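2 January 2024
Volodymyr Dovhaniuk and Sheena Cruickshank

4. Why small checks last

The survey brought in 1,200 replies from households in Brudville and Bollau, and the question on kitchen and cleaning cloths gave us the richest answers of all. People wrote whole paragraphs! Checked cloths were kept longest, passed on most often and described with real fondness. One woman in Bollau still uses two that came with her mother's first flat, and can say which shop sold them.

Figure 1. Yellow and white check, knotted and creased.

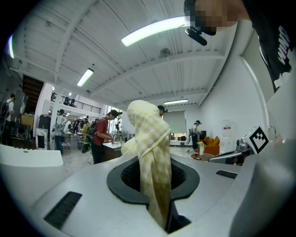

The liking for checks has a practical side, and our Bollau interviews are full of it. A plain cloth shows a tea stain at once, while a check breaks the stain up and lets the eye pass over it. Creasing seems to be forgiven in much the same way. In Figure 1 the cloth is twisted into a loose knot at the top and bunched in the middle, yet it is still easy to recognise as a check. We tried this idea on a small group of 14 shoppers at the Cikside market, handing them crumpled cloths and asking which looked ready for the bin. Plain ones were picked first, and by a wide margin.

Colour matters too. Pale yellow came up again and again as the "clean" colour, ahead of blue, which delighted us, as the old Hughes mail-order lists gave blue checks the best pages for years. Several people said yellow fades kindly. It drifts towards beige (compare Figure 2) and still goes with everything else in the drawer.

Figure 2. Beige and yellow check, gathered and draped.
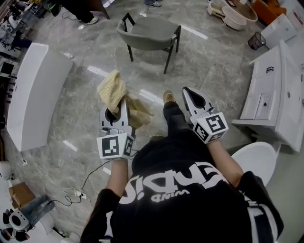
4.1 Cloths that change jobs

Most cloths in the survey had a second life. They began at the table, moved to the sink and ended up under a leaking tap or around a shoe brush. We had expected checks to be spared the rough work. In fact they went through every stage, only more slowly, and the stages were often marked by where the cloth was folded and stored. The Brudville replies from September are especially good on this point.

Comments

marden_k: Lovely section. Did you ask about red checks? Ours were always red.

Pol T.: My gran ranked hers by drawer as well, top drawer for guests only.

Contact the authors | © 2024 | Back to top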